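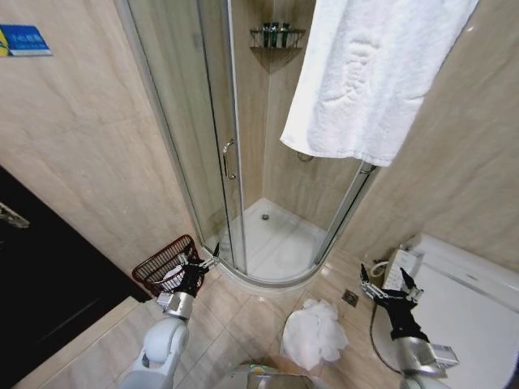
Room and Bathroom Attendant, part-time
Jestmont Guest Rooms

Jestmont is looking for two people to join the morning cleaning team. The work is mostly bathrooms. Every room has its own, they are small, and guests notice them before anything else. Previous hotel work is useful but you don't need it. We will train you.

Hours and pay

Shifts start at 8 in the morning and end when the rooms are released, normally early afternoon. You would work four days a week, including one weekend day. Wednesday is linen delivery day and everyone on the team works it. Pay is by the hour, paid every two weeks, with a $300 bonus after your third full month. Shoes and uniform shirts are provided.

What you would be doing

- Collecting used towels and bagging them for the laundry
- Emptying wastebaskets and putting in a new liner
- Cleaning shower trays, drains, glass panels and the metal frame around them
- Wiping down wall panels and floor tile
- Cleaning toilets, including the bidet controls and the hose connection at the wall
- Checking the toiletry bottles on the shower shelf and refilling or replacing them
- Putting out fresh white towels
- Reporting anything broken, loose or leaking

The corner showers take the most time. The glass is curved and the door slides, so the tracks have to be done by hand with a small brush. Water spots show up badly on clear glass, and the last step on every shower is a dry cloth, top to bottom.

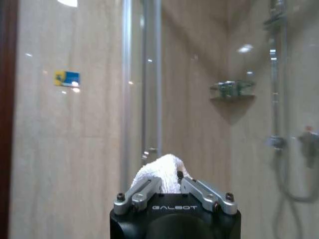 Towels and cloths are kept strictly apart. White terry is for guests only and never goes on a floor or a toilet. Cleaning cloths are color coded and your trainer will go through the colors on your first morning. If a guest towel is left hanging over the shower, it goes in the laundry bag even if it looks unused.

Who we are looking for

You should be comfortable on your feet for a full shift and able to kneel, reach and bend. Linen bags get heavy, and there is a cart, but you will still lift some of them. You need to be able to read product labels in English or Spanish. We want people who show up on time and who will go back and redo a shower door if it has streaks on it.

Training

Your first eight shifts are paid training. You will be paired with Yurani Rengifo or Tamunoemi Ekwueme, who will work the rooms with you and check each one before it is released. After that you get your own list.

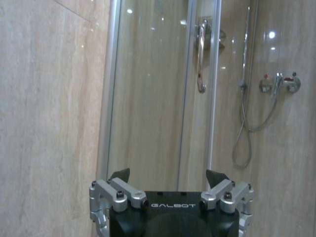

A finished bathroom has clear glass, no hair in the drain, a dry floor and a fresh liner in the basket. The supervisor looks at the shower first, then the toilet, then the floor. If something is missed you will be asked to fix it the same day.

How to apply

Come by the front desk any weekday before noon and ask for Caoimhe Corrigan, or call the desk and dial extension 128. Please bring the names of two people who have worked with you - they do not have to be managers. We do short interviews on the spot when we can. We hope to have both people started in August.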